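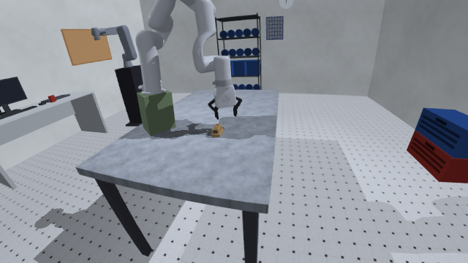
I've been going round and round on what to do with our kitchen table and would love some advice from people who've painted one and lived with it. It's a solid old pine thing, 157 cm long, bought when we first moved to Kilinside, and it has had homework, bread dough and one unfortunate fondue on it ever since. The timber is sound but the top has gone orange and blotchy. What I'd love is a light grey mottled top, a bit like marble, with a good thick grey edge and dark legs underneath, same as the table in the picture. I don't want it glossy like a hotel foyer. I just want something calm and stony-looking that forgives a few crumbs.

I did ask at a showroom about having a stone top cut for it and was quoted $2,000 before delivery, and that put an end to that. So it's paint, unless someone talks me out of it.

My questions, if anyone has the patience. Do I have to strip the old varnish right back, or is a decent sand enough? How do you get the soft cloudy patches without it looking like a camouflage jacket? And what goes over the top so it can be wiped down every night? We have a spare room it can sit in while it dries, and my sister is happy to lend us her trestle for meals.

Asked by teapot_and_tin
February, 8.40 pm

wattle_lane

I did ours two summers ago and I'm still fond of it, so I'll try to talk you into it! Ours was a laundry bench first and then, once I'd got my courage up, the kitchen table as well. You don't need to strip it right back as long as the old varnish is holding on well. Press some strong tape down in a few spots and rip it off, and if flakes come with it, then I'm afraid you're in for the full job. 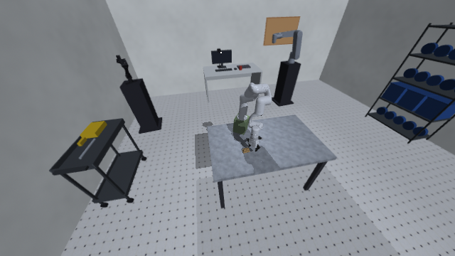 If the tape comes away clean, give yourself a whole weekend and don't rush the cleaning, as I did with the bench. Kitchen tables carry a surprising amount of grease, particularly at the end where everyone sits to butter toast. I washed ours with sugar soap, rinsed it, washed it again and was quite embarrassed by the second bucket. After that I went like this:

1. Sand with 100 grit, going with the grain, then something finer until it feels like a school desk. Vacuum, then wipe it with a barely damp cloth and leave it overnight.

2. Prime it. I used the Pivine stain-blocking primer and gave it two thin coats. Pine knots will creep through ordinary primer and leave you little tan circles just when you're feeling pleased with yourself.

3. Roll on your palest grey, top and edges both. Let it dry properly, preferably until the next day. Paint the legs while you're waiting, and tip the table on its side on an old doona so you can reach the insides.

4. For the clouds, mix a second grey only a shade or so darker, water it down, and dab it on with a damp sea sponge. Turn your wrist all the time so you never print the same shape twice. Then mist it and soften it with a dry brush. Do a practice run on a bit of board first, and look at it by morning light as well as under the lamp.

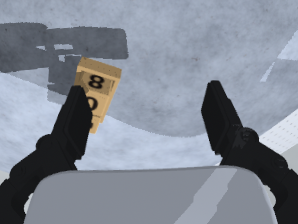
5. Seal it with a water-based clear coat in satin. Multton make the one I used, and it hasn't yellowed. Four coats on the top, with a very light sand between, and one or two on the legs.

6. Then wait! It will feel dry in an afternoon but it takes weeks to harden. We ate off a tablecloth for most of that month and lifted the bowls instead of sliding them.

One more thing on the colour. My first attempt had five greys in it and looked like a wet footpath. Two was plenty, and I wish I'd stopped there the first time and saved myself the sanding. For the legs I went with a very dark charcoal, close to black, and it hides shoe scuffs far better than the white I'd had before.

bobcat_shed

Just get contact vinyl. Took me one evening, cost next to nothing. Corners are a pain. Bit of a bubble near the middle but I put the fruit bowl on it.

paredes_street_gran

I'd go with the painting as well, dear, though I'd add a word about hot things. My daughter and I did a grey stone-effect table for her place near Paredes, and it came up beautifully, and within a week somebody had set a casserole dish straight down on it and left a ring. Clear coats made for furniture don't always like heat, so read the tin, and buy a stack of cork mats before you put the table back in the kitchen. We fixed the ring by sanding that patch, sponging over it and sealing again, and with a mottled finish you'd be hard pressed to find where it was. You'd never get away with that on a plain colour.

As for your thick edge, if the top is a thin one you can glue and pin a strip of timber along underneath, flush with the front, and fill the join before you prime. We did, and it made the whole table look much more substantial. Carry your sponging over the edge and down the side a little, or leave the edge in the flat grey if you'd like it crisper. Do let us know how you get on.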